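How a Robot Learns to Fetch a Snack

By Tala Najjar
October 2019
Reading time: 4 minutes
Print this page | E-mail this page

Think about the last time you took something out of the refrigerator. You probably pulled the door, spotted what you wanted, reached in and were back on the couch before the door had finished swinging shut. If somebody asked you how you did it, you'd say, "I just did it!" And that would be a perfectly good answer, for a person.

For a robot it's no answer at all. A robot doesn't know how far away the shelf is, or how hard to squeeze, or that a bag of chips bends when you poke it but a can of soup doesn't. Somebody has to help it find all of that out, and for a long time the way to help was to write very, very long lists of instructions. Move this far. Turn this much. Close your fingers. Stop.

The trouble with lists is that kitchens won't hold still. Your dad puts the milk on a different shelf, or your sister shoves the grapes to the back, and now the list is wrong.

So a group of researchers in Rillurbridge tried another way, and it's one you already know, because it's how you learned to tie your shoes. Someone showed you. Then they showed you again (and again, and probably again, on a morning when everybody was late). The researchers call this "learning from demonstration," and they named their robot program Edier.

Ilse Declercq was one of the people doing the showing. She guided the robot's arms through a job from beginning to end, while a computer saved what the robot's camera saw and how every joint in the arms moved. One full try is called a demonstration. The team collected 1,932 of them! Ilse told me she started reaching for her own breakfast in slow motion.

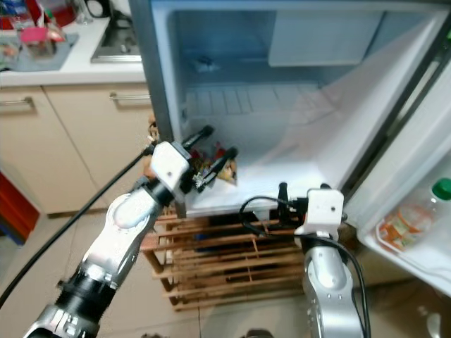

Now, you might think the computer simply plays those movements back, like a song. If it did, we'd be right back where we were with the lists. What it does is look for patterns. When the bag is over to the left, the arm goes left. When the fingers get close, the arm slows down. After enough demonstrations, the program can look at a kitchen it's seeing at that very moment and make a pretty good guess about what the arms should do next. It makes that guess over and over, many times every second, so if the first guess is a little off, the next one can fix it.

Snack bags turned out to be one of the hardest things of all. They're shiny, so the light bounces off them in funny ways, and they wrinkle into a new shape whenever they're touched. Pinch too softly and the bag slips away. Pinch too hard and you have crumbs. Narendra Dwivedi, who looks after the gripper (that's the robot's hand, with two fingers where you have five), says he has swept up more crumbs than any other scientist he knows.

How do you find out whether a robot has really learned something? You give it a test, of course, and you make the test fair. The team put things in places that weren't in any of the demonstrations, so the robot couldn't get by on remembering. They ran 249 tests in all. The robot got the item out and set it down safely in all but 38 of them.

You may be wondering about those 38. So was Ruben Wuyts, who watched the recordings of every single one. In 12 of them, the robot had closed its fingers too early and grabbed nothing but air. That was a useful thing to learn, and the team went back and made more demonstrations with a slow, careful finish, so that the program could see plenty of good grabs.

Scientists do this a lot. They look hardest at the parts that went wrong, because that's where the next experiment comes from.

If you'd like to try it yourself, find a friend and a sock. Put on a blindfold and keep your thumb and one finger out, like a gripper. Have your friend guide your arm to the sock five times, and then try it alone. After that, ask your friend to move the sock a little and tell you only "left," "right," "closer" or "stop." See how many tries it takes before you can pick it up!

Print this page | E-mail this page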